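Noiphan 2 review: three weeks with the new episode sorter

I've been using Noiphan since the first beta, so when version 2 landed in July I moved our whole folding set over to it the same evening (reckless, I know!). If you've not met it, it takes your handheld gripper recordings, works out the camera path, reads off the finger width and chops everything into training episodes.

The good bit first: tracking is miles better. I fed it 3,131 clips and it threw out 39, where the old one would happily lose 900 and not tell me why. Plain bedding and white walls used to send the path wandering off, and now it mostly holds on. 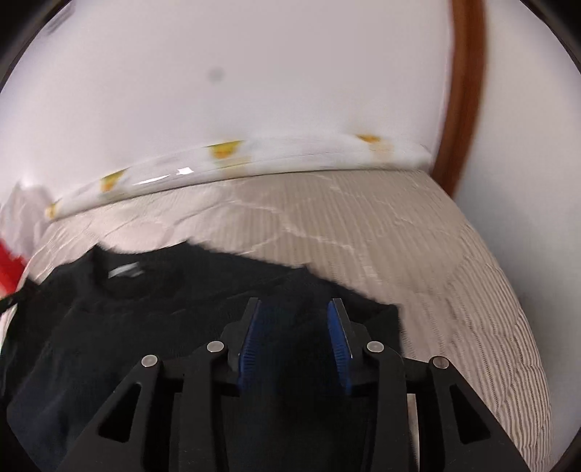 Dark clothes are still the weak spot. The jaw width comes through fine, but the cloth mask goes patchy on anything black, and I ended up fixing 50 of them by hand with the brush tool. The brush itself is lovely, quick and with a proper undo. Henok Seyoum on the Bitora forum suggested turning the contrast setting up before masking, and that did help a fair bit.

Export is a bit of a faff. It writes to Barkano's format with one click, but if you train with anything else you're off writing your own script, and the manual gives that half a page.

Four stars from me. I'd pay for it again, and I'm keeping the old version installed until they sort the export out.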